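Week 4 notes: where all that packaging comes from

OK, picking up where we stopped last time, with the films. I promised I'd go slower on polyethylene, so let's do that first.

Low density is the stretchy, quiet stuff. High density is thinner and crackles when you scrunch it (try it at home, your ears are a pretty good test!). Same basic molecule, but the chains in the low density kind have more branches, so they can't pack together as tightly.

Your reading is chapter 3 of the Bornska packet, pages 138 to 145. Skip the box on dyes, I find it confusing and I've taught this for years.

For the homework, save every bag and wrapper you bring home for a week, then sort them by feel and by sound before you look for a recycling code. Write down your guesses first! Last July my own pile came to 196 grams, and I got the snack wrappers mostly wrong, because a lot of those are several layers stuck together.

Bring your sheet to class and we'll compare.

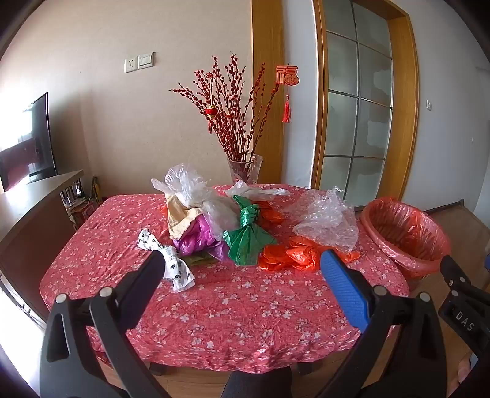

Fig. 4. Assorted bags and wrappings on a table, before sorting.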